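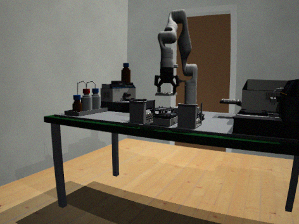
Moving a plate by remote control: my demos wobble and the robot copies the wobble
Posted by Régis Millet, Mon 21 February

Hi all! I'm teaching a simulated arm to carry a flat plate over to the low device between the two taller modules, and I'm driving it with a hand controller. I've recorded 70 demos so far. The trouble is that I dither just above the device every single time (nerves, I think) and now the trained arm dithers there as well, sometimes for ages. Do I bin the lot and start again, or can I trim them?

Marthinus Visser
Don't bin them! I had the same thing on the Grevbridge bench. Go through each recording and cut the bits where the gripper is barely moving, but leave a short pause before the fingers open or it'll let go too early. Then turn your controller speed right down for the last stretch, come straight down from above and don't correct sideways once you're low. I kept 144 out of 315 in the end and it was much happier with those. Also check the plate is level before you set off, as mine used to tip towards one finger and I spent ages blaming the model.

Coetzee
just record more, worked for me

Régis Millet
Thanks Marthinus, trimmed 7 of them tonight to see how long it takes and it's quicker than I feared. Will do the rest at the weekend. Did you trim by hand or with a script?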